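Session 4 – Reading a trading update

These notes go with the November session. Bring a calculator and your printout of the Trenomard update.

**Where we left off**

Last time we looked at what a share price is: the last price at which a buyer and a seller agreed. Company news moves it when the news differs from what people had already assumed. Good results can be followed by a fall, and poor ones by a rise.

**Terms for this session**

- *Consensus* – the average of the analysts' forecasts for a figure such as revenue or profit.
- *Beat / miss* – the reported figure is above or below consensus.
- *Guidance* – what the company itself says it expects for the coming period.
- *Futures* – contracts on an index that trade before the main market opens. They give an early idea of the mood, and are often wrong by lunchtime.

**Worked example: Rudovness**

Rudovness has 200 million shares in issue. It reports a half-year profit of £233 million after tax.

Earnings per share = 233 ÷ 200 = £1.165, or 116.5p.

Consensus was 110p, so this is a beat of 6.5p. The shares closed the day before at 1,985p and opened lower. Look at the second page of the statement: guidance for the next half was cut by 2 per cent. Holders sold on the outlook, and the half already finished counted for less.

Note the units. Share prices in London are normally quoted in pence, while company accounts are in pounds. Mixing them up was the most common slip in last term's homework.

**Comparing two companies**

Penner and Zelness are in the same trade, but Penner's year ends in March and Zelness's in December. Before you put their figures side by side, check that they cover the same months. Check also whether profit is given before or after one-off items – many firms print both and lead with the larger.

**To do before next session**

1. Find revenue, profit and guidance in the Trenomard update.
2. Write two sentences on which of the three you would expect the market to react to.
3. Read the handout on dividends, first half only.

Questions to Farzana Ghumman, at the end of class or by email.
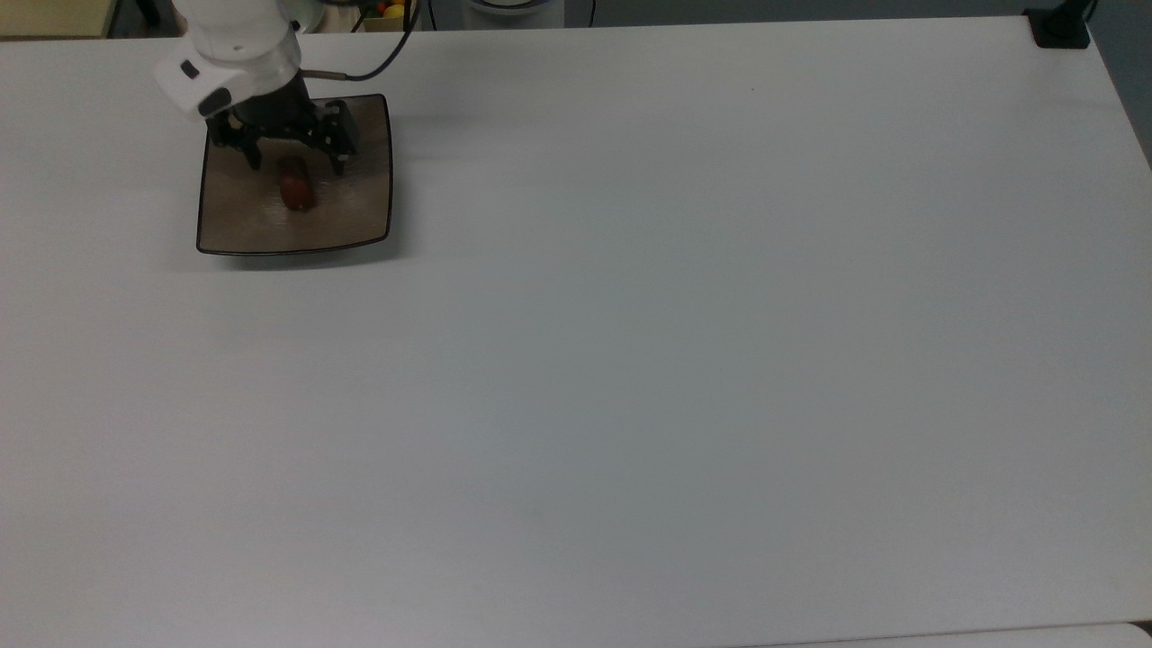
*Square glazed plate on a white table*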